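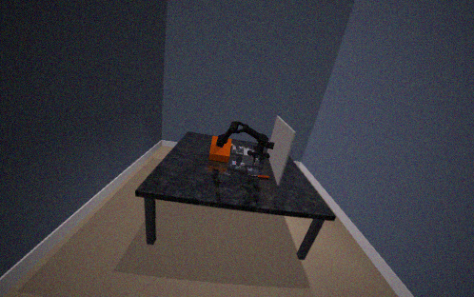

Looking after a guitar (and its bits and pieces) at home

My first guitar came from a garage sale and lived behind the lounge for years, poor thing, right beside the heater. I've learnt a fair bit since, mostly by wrecking things, and Rainer Brinkmann down at Hinrichs has been very patient about the rest. So put the kettle on and have a read.

Strings

Wipe them down after every play, underneath as well as on top. An old cotton T-shirt does a lovely job once it's been through the wash a few times – cut it into squares and keep one in the case. I change mine every 8 weeks, more often over summer when my hands get sweaty, and I do them one at a time so the neck isn't left slack.

Sticky fretboards

Go easy here! A barely damp cloth will shift most of it. For the stubborn gunk along the frets I use an old toothbrush, dry, and a bit of elbow grease. If the wood looks thirsty afterwards, five drops of fretboard oil on a rag will do the whole neck. Leave it for 11 minutes or the length of a decent side-closing song, then buff it off. Maple boards with a finish on them don't want oil at all.

Leads and picks

Coil your leads in loose loops, over and then under, and never around your elbow (I did that for years and had a drawer full of crackly leads to show for it). A strip of hook-and-loop tape holds each coil nicely. Picks will vanish whatever you do, but a small tub with 13 in it on the bookshelf buys you a few months.
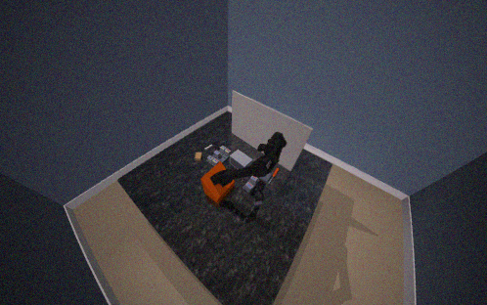
Open box in orange, charcoal carpet.

Where to keep it

Away from the heater, away from the window, and out of the car boot, especially in March when you think the hot days are over and they aren't. An inside wall is best if you're hanging it up. Darlene Lachance wrote in to say she keeps a little humidity pack in the case and swaps it whenever it goes crunchy, and I've started doing the same.

Next time I'll get on to scratchy volume knobs, as Ludger Petersen has asked me twice now.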